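Section 4: Sorting the small stuff into tubs

If you've come straight here from the contents page, go back and do Section 3 first, the bit about clearing the drawers. I know, I know. But this part of the Menlow guide assumes that everything from your drawers, windowsills and coat pockets is already in one heap, and it really doesn't work if you keep wandering off to fetch more.

I wrote the first version of this for my own house at Hornau, where I had one enormous drawer that wouldn't shut, and I've changed it a fair bit after doing the same thing at the Orkodlow flat (much smaller, much worse). The version you're reading was last tidied up on 5/24/26. If you printed an older one, the steps for toys have moved, so please bin it.

What you need

A table you can walk round, or at least reach from two sides.
Clean, clear tubs with lids. The hinged ones that fruit and salad come in are perfect and cost nothing extra.
A damp cloth and a dry one.
Paper labels, or masking tape and a pen.
One bag for rubbish and one for giving away.

You don't need to buy the Mahrous drawer trays yet. They come in at Section 6, and I'd hold off until you know how much you're keeping. I bought mine too early, in the wrong depth, and they're still under the bed.

4.1 Getting the table ready

1. Take everything off the table that lives there. Fruit bowl, post, the lot.

2. Wipe it down, then dry it. If your table is a busy marble pattern like mine, run your palm over it as well, as crumbs vanish into the veining and you'll find them later inside a tub.

3. Put your open tubs towards the middle, with a gap between them wide enough for your hand.

4. Leave one side of the table free for the things you haven't decided about. I use the right-hand side as I'm right-handed, but swap it over if that suits you.

Note: don't bother keeping the surface spotless while you work. Old drawers shed bits of everything, and if you stop to wipe after each handful you'll be there until bedtime. There's a proper clean at the end.

4.2 The first pass

5. Pick up a handful from the heap and spread it out. A handful, please, and not an armful!

6. Anything broken beyond use goes straight in the rubbish bag. Dried-up pens, single earring backs, batteries that have leaked (see the caution below).

7. Anything that belongs in another room goes on a chair. Don't walk it there now. I lost a whole afternoon that way, because I took a pair of scissors upstairs and ended up sorting the airing cupboard.

8. What's left gets put down on the table by type. Grooming things together, stationery together, soft toys together. Don't put any of it in a tub yet, however tempting an empty tub looks.

Caution: leaked batteries shouldn't be handled with bare fingers. Use gloves, keep them apart from everything else, and take them to a battery collection point. They don't go in the household rubbish, even in a bag.

By this stage you'll have an odd little collection in front of you. Mine is always the same sort of thing: a comb, a novelty rubber, a bear that has been through several houses, and more plastic boxes than I remember saving.
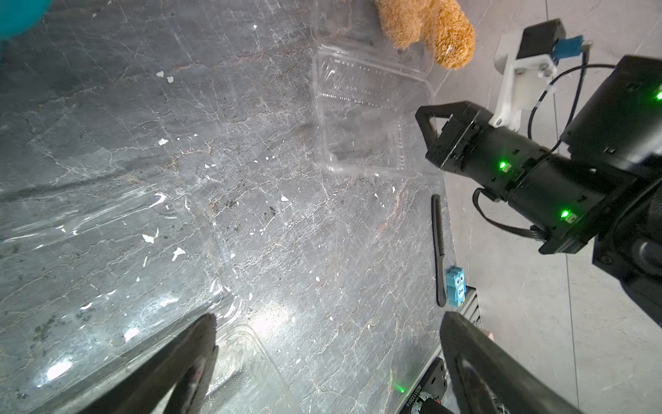
The trick with a mix like that is to ask where you'd go looking for each thing, and to forget what it was bought for. I'd look for a comb near the mirror in the hall, so it goes in the hall tub. My sister's family would look in the bathroom. Either is fine, as long as everyone in the house gives the same answer, so it's worth shouting the question up the stairs before you write the label.

4.3 Filling the tubs

9. Choose a tub by the longest thing that has to go in it. Lay the item alongside first. If it only fits on the slant, use the next size up, or you'll be fighting the lid for ever.

10. Combs and brushes: pull out any hair, wash them in warm water with a drop of washing-up liquid, and let them dry fully on a towel before they go away. Lay combs flat, teeth all facing the same way, so they don't snag on each other.

11. Rubbers, sharpeners and other little desk things: these get the smallest tub you own. In a big one they slide about and rattle and you never find the one you want. Novelty rubbers (owls, dinosaurs, those tiny burgers) should be kept off painted or glossy plastic, as some of them go sticky and leave a mark. I line the tub with a square of kitchen paper and change it when I remember.

12. Soft toys: no tub at all. They're too big, they get squashed, and a curly-coated bear comes out looking as if it slept in a hedge. Give them a gentle brush and put them on a shelf, or in a cotton bag if they're being stored. Wash only if the label says you can.

13. Close each lid and give it a gentle shake. If it pops open, it's too full. Take something out, and don't reach for an elastic band. (I reached for an elastic band. It perished, and stuck itself to everything.)

Note: tubs with vents or holes along the sides are lovely for things that might still be holding a bit of damp, like a hairbrush. They're no good for pins, beads or anything else small enough to work its way out. I keep my beads in an old jam jar.

Caution: the edges of clear packaging can be sharper than they look, particularly where two halves have been cut apart. Run a fingertip along slowly, trim any spiky corners with scissors, and don't give the rough ones to small children.

4.4 Labels

14. Label the lid and one short end. If you only do the lid, you can't read it once the tubs are stacked, and if you only do the end, the lids get muddled at washing-up time.

15. Use the words you'd say out loud. "Hair bits" beats "personal grooming" every time. My stationery one says "rubbers and that", and it has never let me down.

16. If a tub holds things belonging to one person, put their name on it. It saves arguments, at least for the first week.

17. Write in pencil or on tape for now. You'll change your mind about at least one of them, I always do, and marker pen is a pain to get off clear plastic.

That's all 17 steps for the sorting part. Have a cup of tea before the next bit.

4.5 Dealing with the maybe side

You'll have things left over that don't go anywhere. Here's how I handle them.

If it's a part of something, look at it and say what it's part of. If you can't, put it in an envelope marked "May" (or whichever month you're in) and throw the envelope out when that month comes round again, if you haven't opened it.

If it's a toy that's lost its owner to growing up, ask them before you give it away. Yes, even if they've moved out. I didn't ask once and I'm still hearing about it.

If it's an empty tub, keep 2 spares of each size and recycle the rest. It feels wasteful, but a stack of empties fills a cupboard faster than anything I know.

If it's lovely and useless, you're allowed to keep it. It just needs a shelf.

4.6 Clearing down

Move the tubs to a tray or the worktop first, then sweep the bits off the table into your hand with the dry cloth. Follow with the damp one. Marble doesn't like vinegar or lemon, so leave those in the cupboard and use plain water with a tiny bit of washing-up liquid. Check the floor beside the table too, especially if it's tiled, where a dropped bead can roll for miles.

Take the giving-away bag out to the car or put it by the front door straight away. Mine sat in the hall at Hornau for so long that someone unpacked it.

Don't put the tubs in the drawers yet. Stack them somewhere you can see them for a few days and use them from there. If you keep going to the wrong tub for something, move that thing to the tub you keep going to, and change the label. Measuring up for the Mahrous trays comes next, in Section 5, and you'll want a tape measure and the tallest of your tubs to hand for that.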